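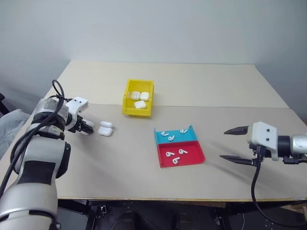 Zodcombe asked again why the counter on the second-floor printer never agrees with the invoice, and whether anyone had looked at the firmware first.

Notebook, print fleet, 2025-10-24

Meter read at Flirovden: 2,163 pages on the device panel. The Tromeo collector reported 103 fewer. Same serial, same billing period. Firmware was checked and matches the rest of the fleet, so I have left it alone.

Pulled the job log and sorted by paper size. Duplex jobs agree. The shortfall sits in jobs sent from the Obi queue as A4 colour, where the collector drops the last sheet if the device goes to sleep before the poll. Changed the poll interval and left sleep on the factory setting.
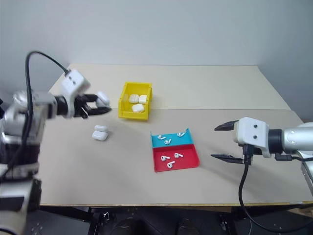

Bench, two-panel top, seam toward the wall.

Toner: 346 pages since the last cartridge change, panel says low. Too early for that yield. Cleaned the cartridge contacts, reseated, reading unchanged. Will weigh the cartridge before logging a fault with the supplier.

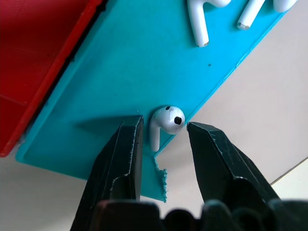
Spare parts still need a proper register before December. Fuser and pickup rollers are on the sheet, small items are not. Trays go on it too, with condition noted: the cyan one has a ragged lower edge and gets written down as damaged. Waste toner bottles to be listed by model.

To do: repeat the meter read after the next poll, compare colour and mono separately, send both figures to Zodcombe.

Comments (2)

We had the same gap on the Obi queue. Turning sleep off fixed the count but the power use wasn't worth it.

Weigh a new cartridge as well or the number won't tell you much.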